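Course library > Craft and Making > Working at the Bench > Chapter 3

Contents Previous Next Glossary Index

Last updated: April

Chapter 3
The shared table: tools, parts and small objects

In the first two chapters we looked at single materials and the marks that tools leave on them. We now turn to the surface where the work is done. A bench or table used for mixed craft work collects things of very different kinds: tools that are picked up many times an hour, parts waiting to be joined, and small objects that have no fixed home. How these are placed has a plain effect on the work.

By the end of the chapter you should be able to sort the contents of a table into working groups, choose a resting place for a hot tool, and draw up a layout for a table of your own. 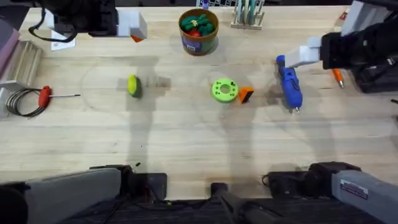 36

3.1 What is on the table

A light wooden top with visible seams is a common choice for this kind of work. Small coloured parts show up well on it. The bright green ring near the middle, with its round central hole and the smaller holes in its face, can be picked out at once, and so can the little orange wedge touching it. A glue gun lies on its side to the right, and an orange marker lies further over. The upright pens or tools in the wooden rack take up very little of the surface.

We shall use three working groups throughout the chapter. Hand tools are things such as the glue gun and the marker. Parts are pieces meant to be joined to something else. Loose objects are everything left over, and they usually cause the most trouble – mainly by rolling.

The Saxena workshop at Fliltach kept a record of its benches over one winter and logged 3,009 items put down and picked up again. Of these, 400 had rolled or been knocked from where they were left. Most were round or oval.

3.2 Round things on flat surfaces

A ball touches a flat table at a very small area, so a light push will start it moving. An oval object tends to rock before it rolls, and may come to rest on its longer side.
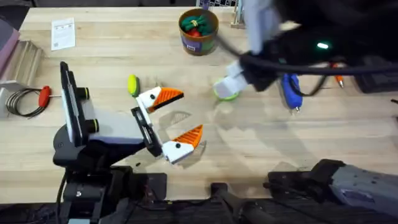 Fig. 3.2 A round green ball with a pale centre, and a small yellow-green oval object, on a wooden tabletop.

There are several ways to keep such objects in place. A shallow tray is the simplest. The Nandberg method, described in section 3.4, uses a ring of card under each object. A folded cloth will also do, though it gathers dust and glue threads and needs shaking out every Friday or so.

Before reading on, clear your own table and put back only what you used in the last hour. Keep a list of the rest – you will need it for the Stindard layout exercise at the end of the chapter.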